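Ista Bench Notes
Oct 19, 2019
Looking after Pikel when there is no screw to turn
By Kaiwen Zheng

Many readers in Ostodside know our two-arm cell Pikel only by its real table in the back hall. Fewer know that Pikel has a second body, the simulated one, and that this second body also needs service. In August it got out of order in a quiet way, and it took us a long time to find the reason. I want to write down what we did, so that the next person on duty can do it faster. 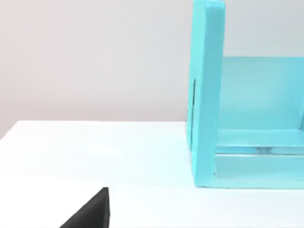 4 min read

The first sign was small. In the close view from the arm, the tip of a black finger should come into the lower left corner, with white table between it and the turquoise shelf. We use this view as a quick check every morning. The finger must be there, the upright of the shelf must stand in the right half, and the far edge of the table must run up a little toward the foot of the upright. Our check script compares the picture with a stored one and gives a warning when they differ too much. It had been giving a warning for several days, and we had been closing it. This was our mistake and I include myself.

The cell was still running at that time, but not well. Of 187 runs with the cup, 152 finished with the cup at its target. Before the last update of the scene this number was clearly better. Zihan Fu looked at the failed runs and noticed that most of them failed at the same side. The right arm closed its fingers a little too far from the middle of the cup, so the cup turned in the grip and sometimes fell when the arm began to lift.

Our first idea was friction. It is always the first idea with a simulated gripper, and I think we lose one week every year because of it. We changed the friction value of the finger pads up and down, and the result changed a little, but the cup was still taken off center. We put the old value back. Please do the same if you try this — a value that was changed "only for a test" is very hard to find one month later.

The second idea was better. Zihan proposed to stop looking at the cup and to look at the arm alone, first in its home position and then over a fixed mark on the table. The tool point of the right arm was 4 mm away from where the settings file said it should be. The left arm was correct. When we compared the two files line by line, we found that the update had brought a new finger model for the right gripper, and the tool offset belonged to the old one. The old fingers and the new fingers look almost the same on the screen.

So the repair itself was one number. The rest of the work was to make sure that the number is right and stays right.

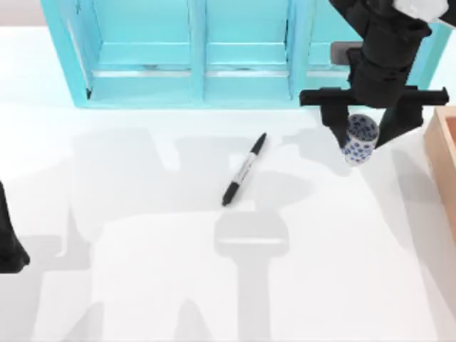 The cup is a good object for this test and I recommend to keep it. The blue dots on the white surface make it easy to see if it has turned between two pictures, and a plain cup would hide this from you. The marker is less useful for checking the grip, but we leave it on the table in a known place near the center. If the marker is not where it should be after a reset, then the reset itself is wrong and there is no sense in measuring anything else.

For the new offset we used the procedure from Jiang, our older calibration tool. It drives the arm to a set of points above the table and compares the asked position with the reached position. Jiang was written for the real cell and it waits a long time at each point for the arm to become quiet. In simulation this waiting is not needed so much, but do not remove it completely. I tried, and the values became noisy.

After that we did 50 resets without any task. Each time the arms went home, the objects were placed again, and the script saved one picture from the fixed view above the table. This is boring work, but it showed us a second fault, which had nothing to do with the first. In a few resets the main light was loaded later than the arms, and the first saved picture had no shadows. A policy that was trained with shadows on the table can behave strangely in the first moment when they are missing. We now wait until the light is loaded before the first picture is saved. 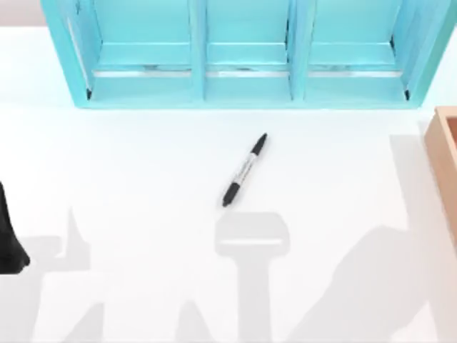
The shadows can also help you. From the fixed view you often see very little of the arms themselves, perhaps only one black finger at the left side, but the shadow on the white table shows where a gripper is standing. Zihan keeps the stored pictures in one folder and goes through them quickly, one after another. If a shadow jumps, the home position has moved. It is not a measurement, of course, and it does not replace Jiang.

For the colleague who takes over the duty, the order of work after each scene update is now the following.

Compare the finger models of both arms with the ones named in the settings file.
Run Jiang on the left arm, then on the right arm.
Do the empty resets and look at the saved pictures with your own eyes.
Check that the shelf and the wooden tray at the right have kept their positions.
Only then start the cup task.

And when the check script gives a warning, do not close the window before you have written one line in the log. We have moved the log to the same folder as the settings, and Zihan has added a field for the version of the finger model. The next scene update is already waiting. It brings a new surface for the shelf floors, and I will run the full list on it before it goes to the training machines.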